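七月

朝から片づけをするつもりで早起きした。早起きしただけで一日の仕事を半分終えた気分になり、コーヒーを二杯飲んだら十時を過ぎていた。

きっかけは昨日のシュペラの一言である。作業部屋をのぞいて「ここ、去年より狭くなってない?」と言う。部屋は縮まない。縮まないはずだが、言われてみると棚から机まで横歩きでしか行けない。いつからカニのように暮らしていたのか、思い出せない。

まず床の紙箱から。一つ目には使いかけの紙やすり、二つ目には使いかけの紙やすりと輪ゴム、三つ目には輪ゴムだけ。輪ゴムは触ったそばから切れた。何年か前の自分は、これを「いつか要る」と思って箱に入れ、ふたまで閉めたわけだ。ふたには几帳面な字で「重要」と書いてある。自分の字なので文句の持っていき場がない。

棚の上からはハリロヴィッチの店の領収書の束が出てきた。一番上が三九二、その下が一〇六六。何を買ったのかは印字が消えて読めない。一〇六六も払って、買ったものがこの部屋のどこにあるのかもわからない。しばらく探してみたが、途中で古い雑誌を見つけて座りこみ、三〇分ほど読んだ。バルコニーで豆を育てる特集。うちにバルコニーはない。

昼はスナのパンの残りとチーズ。ティホミルから電話があり、片づけ中だと言ったら「手伝おうか」と返ってきた。彼の手伝いは、捨てる箱から物を拾って持ち帰ることを指す。前回は壊れた扇風機を持っていった。直ったという話はまだ聞かない。丁重に断った。

午後は積み木風の棒ブロックにかかった。これが今日の本丸だった。引き出しにも、鉛筆立てにも、なぜか靴箱の脇にもある。色で分ける、長さで分ける、いっそ分けない、の間で延々と迷う。マラティなら迷わず色だろう。あの人は本棚も背表紙の色で並べていて、上下巻が別の段にある。読むときは困らないのかと尋ねたら、もう読んだから困らないと言われた。

結局、分けるのはやめて灰色の大きな容器に入れることにした。金属のやつで、底はもうずいぶんくたびれている。物を落とすといい音がする。いい音がするので、必要以上に高いところから落とした。下の階のホジャさんには申し訳ないことをした。夕方、階段で会ったら「にぎやかでしたね」とだけ言われた。怒っているのか感想なのか、ヴァルボナ・ホジャという人は声の調子ではわからない。来週あたり、果物でも持っていこうと思う。

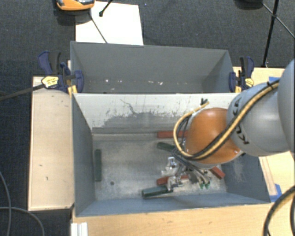

問題は、緑と赤を同じところに入れると、どうしても色ごとに寄せたくなることだ。分けないと決めたのは自分なのに、緑の一本が壁際にぽつんとあるだけで気になる。まっすぐなのがまた気にさわる。斜めのはだらしなく見えるし、まっすぐなのは気取って見える。棒に対してそこまで言うことはないのだが、七月の午後に窓を閉めて片づけをしていると、だんだん棒にも性格があるように思えてくる。赤の方がいくらか強情である。

四時にあきらめて窓を開けた。風は入らず、隣の家の揚げ物のにおいが入ってきた。腹が減った。

捨てる袋は一つしか埋まらなかった。中身はおもに輪ゴムと紙やすりで、雑誌は残した。豆のことが気になっている。領収書も残した。一〇六六の正体がわかるまでは捨てられない。「重要」の箱は空になったが、しっかりした箱なのでとっておくことにして、中に領収書を入れた。ふたの字がようやく本当になった。

棚から机までは、まだ横歩きである。ただ、前より少し速く通れる。シュペラには「だいぶ広くなった」と送った。写真を送れと返事が来たので、まだ返していない。

夜はハシントのところで豆の煮込みをごちそうになる。雑誌の話をしたら、種なら余っているという。一三粒、紙に包んでもらって帰ってきた。どこに植えるのかは聞かれなかったし、こちらも考えていない。とりあえず机の上に置いた。明日は鉢を探す。たしか棚の奥に、一つあったはず。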